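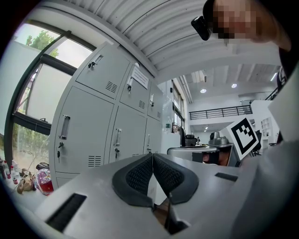 Posted by the Wandier project group | Mar 21, 2022 | 3 comments

Search this site Go

Our part of Wandier was the software that turns hand-held gripper recordings into training data. Two scripts already existed, both for an older camera, and we kept only the file reader.

The camera has a very wide lens, so straight things near the edge bend badly. The lockers by the window lean over in every recording made from that side. We tried flattening each picture first, but the finger pads came out stretched, so the pose tracker now works on the raw picture with a fisheye model.

Scale comes from the square black-and-white marker. The tracker looks for it in the first 60 pictures and stops with an error if it fails. Before May we want it to search the whole recording.

We ran 318 recordings through the pipeline. Most failures came from fast turns towards the window, where the exposure jumps and the tracker loses its points. Raising the feature limit from 3000 to 4000 helped a little and made each run slower. We left it at 4000.

Gripper opening is read from the gap between the pads. It is noisy when they are nearly closed and still needs a filter.

Comments

lamavo_fan: Which fisheye model did you use?

Wandier group: The four-parameter one. The settings file is in the repo.

pk7: Same exposure trouble with ours. Locking it helped.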